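Chapter 7
Who Wrote the Rule, and Who Checks It?

After reading this chapter you should be able to:
tell a law from a standard, and a standard from a house rule;
find the assumption hiding inside a safety claim;
explain why a passed test may say little about next month's work.

Most books on robot safety open with an accident. I would sooner open with a certificate. Accidents get investigated. Certificates get framed and hung by the front desk, and after that few people read them.

A certificate says that a particular machine, set up in a particular way, was compared with a particular list on a particular day. Change the gripper, the speed or the thing being picked up and you have a different setup. The paper on the wall stays the same. Keep that in mind through the case that starts this chapter, which concerns a small two-arm cell used for handling plastic kitchenware.

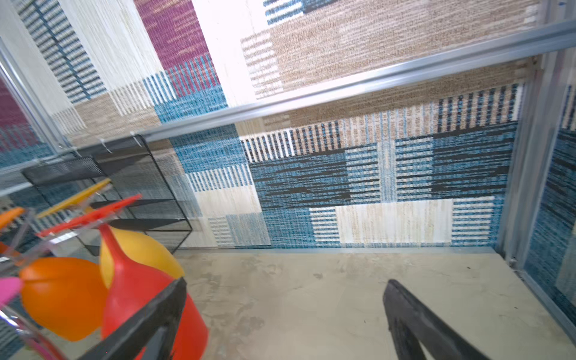
MOKDEN, February 9, 2023

The cell had a rule sheet taped up beside it, and the sheet had 2 pages. Page one covered people: stay clear while the arms are powered, know where the stop button is, don't reach in to rescue a part. Page two covered the work. It set a limit of 300 cycles between inspections of the gripper fingers and required a pass rate of 90 percent before a new task could be signed off.

Riaan Makhubela had been hired by Grovska, the firm running the cell, to review its procedures. He asked where the 300 came from. The engineers pointed him to the supplier, Varov. Varov pointed to an older manual from Cavalcanti, which had sold a different gripper for a different job. The Cavalcanti manual gave the number in a table with no source.

So the limit had been copied twice and tested by neither firm that relied on it. It may have been a perfectly good number. Fingers might last much longer than that, or they might wear out in half the time when the load is smooth and round. The sheet couldn't tell you which, and it was written as if it could.

The pass rate had a different problem. Ninety percent of what? One operator counted a goblet as placed when it was on the rack. Another counted it when the gripper let go and nothing fell. A third restarted the count after any run she felt had been spoiled by a bad start. Each of them reported a pass, and each was following the sheet as written.

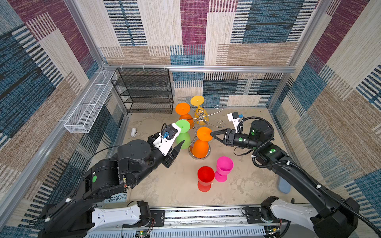

Two arms sharing one floor raise a further question that page two skipped. A rule for a single arm usually describes its reach, its speed and the force it may apply. Put a second arm beside it and the reaches can overlap. Which one yields? The Grovska sheet said the arms "must be coordinated," and left it there. Makhubela's report called this a wish. I think he was being polite.

Readers new to the field often assume that vague wording is an oversight, to be fixed in the next edition. Sometimes it is. Quite often the wording is vague on purpose: the people who had to agree on it could agree on nothing sharper. A phrase such as "suitable clearance" keeps everyone at the table and hands the hard decision to whoever is on shift.

None of this is an argument for throwing the sheet away. Page one was short, clear and sensible, and the operators could recite it. When Grovska rewrote page two in April, it defined a completed placement in one sentence and marked the inspection limit "provisional, source unknown." The second change drew complaints from managers, who felt it looked bad in front of customers. It was the most useful line in the document.

Before you go on to Section 7.1, find a written rule that governs a machine you use. Note the first number in it and try to trace where that number came from. Keep a record of each step, including the ones that lead nowhere. You will need it for the exercise on page limits and test counts in Section 7.4.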